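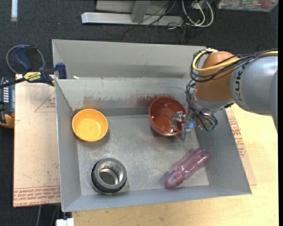
1/ Okay, soup thread. I moved to Indurville in October and have made soup every single Tuesday since, mostly because the apartment is freezing and the stove is the warmest thing in it. A few of you asked what I'm doing, so let me ramble.

2/ Start with onions and give them way more time than you want to. I used to quit at "kinda see-through" and wonder why everything tasted like hot water. Now I put on a podcast episode and don't touch anything else until it's over. Low heat, good pinch of salt, lid half on.

3/ Red lentils are my favorite cheap thing on earth. The two-pound bag at Gazi (the little grocery past the bus station, not the big one) makes soup for weeks! They fall apart on their own so you don't need a blender. Cumin, a spoon of tomato paste, lemon at the end. Don't skip the lemon.

4/ Someone asked about broth. I use bouillon. I went through a phase of saving bones and carrot ends in the freezer and it was fine, but I live with one other person and one very small freezer and the bag kept falling on my foot.

5/ The potato leek one I posted last month, for everybody who lost it: three leeks, four potatoes, butter, water, salt, a bay leaf. Mash it right in the pot with a fork. Wash the leeks twice, I mean it, I have eaten sand.

6/ Bowls! I have opinions. Wide and shallow looks pretty and your soup is cold in four minutes. I want something deep that I can hold with both hands on the couch. My whole collection is from the thrift shelf at Perkance and nothing matches — which I like, because my roommate and I never mix up whose is whose.

7/ Rent went up, by the way, so soup night is also budget night now. We put 157 dollars a month in the grocery jar and that has to cover both of us for everything that isn't coffee. Coffee is a separate jar. Coffee is a sacred jar.

8/ Bread: I don't bake. Cetero marks down the seeded loaf after 7 p.m. and I slice it and freeze it the same night. Toast straight from frozen, rub with garlic, done. If you do bake please come live near me.

9/ Worst one so far was the beet and orange. I followed the recipe! It tasted like a candle, and I ate it for three days because I'm stubborn. My roommate had cereal.

10/ Next week I'm trying a white bean one with a whole head of garlic in it. If you have a chicken soup that doesn't take all afternoon, drop it in the replies — bonus points if it freezes okay.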